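Collecting Demonstrations for a Pick-and-Place Policy in Simulation
Final report, robotics project course
Noémie Gill and Kumaresan D'Souza

1. What we set out to do

Our task was to gather a set of examples that a learning system could use to copy a simple action: pick up a cube and put it on a plate. We did all of it in simulation. We had the lab in Derby only on Wednesday evenings, and collecting in simulation let us work from home the rest of the week.

The policy was trained by another team in our course, so this report is mostly about the data. We include their first results in Section 5.

2. Setup

We used a tabletop scene that we built in September and named Bomness. It has a white robot arm with a two-finger gripper, a teal cube and a round plate. The tabletop is white with a wide black band across it. We kept the walls behind the table textured so the background would not be one flat color.

Noémie wrote the control script, which maps a game controller to small movements of the gripper. One stick moves it in the plane of the table, the other handles height and rotation, and a trigger closes the fingers. Kumaresan wrote the recorder, which we called Agarwal after the street he lives on. It saves the camera views, the joint positions and the gripper command at each step.

3. How we recorded

Each demonstration starts with the arm in its home position. The operator moves over the cube, lines up the fingers with two opposite faces, lowers, closes, lifts, carries the cube to the plate and opens the gripper. The recorder stops when the operator presses the back button.
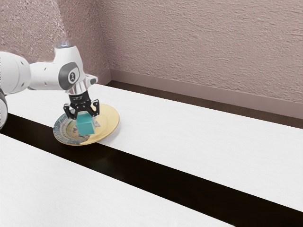
The carrying part took us the longest to get right. Early on we both moved fast and then stopped hard above the plate, and the cube would turn in the fingers. These runs still ended well most of the time, but the motion was jerky and we did not want the policy to learn it. We lowered the top speed in the control script and threw out everything recorded before that change.

We also had to agree on a release height. Noémie liked to let go a little early and Kumaresan went all the way down. With both styles in the same set, the policy would have two different answers for the same view. We settled on going all the way down and wrote it on a note next to the monitor.

4. Cube position and lighting

The start position and rotation of the cube are random inside a square region, and part of that region crosses the edge of the black band. We thought about moving the region so the cube would always start on white, which would have been easier. We left it alone so that the examples would cover more than one background. 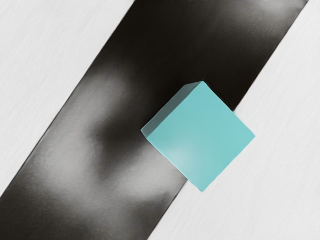

Figure 2. Top-down view of the cube lying across the edge of the black band.

The band is glossy and picks up gray reflections. In our first check of the images, the simple color filter we used to find the cube lost part of it when there was a highlight near one edge. We widened the range of the filter and checked the results by hand. The filter is only used for sorting the runs, so the policy never sees its output.

5. Results

We kept 23 demonstrations and rejected 7. Two of the rejected runs had missing joint data from a bug in the recorder, which is now fixed. The others were dropped for bad grasps or long pauses.

The training team ran their code, Virkura, on our set. The policy reached the cube from most start positions but often closed the gripper too soon when the cube was rotated far from square with the table. We looked back through our runs and found very few with that much rotation. The random generator was fine. We had been pressing reset when we got an awkward angle, and those resets were not logged.

6. What we would change

Log every reset. Take away the option to skip a start position. Record more runs with large rotations before adding any new objects. We would also split the recording evenly between the two operators from the first day, as Noémie did most of the early runs and Kumaresan most of the later ones.

The recorder and the control script are in the course folder with a short readme.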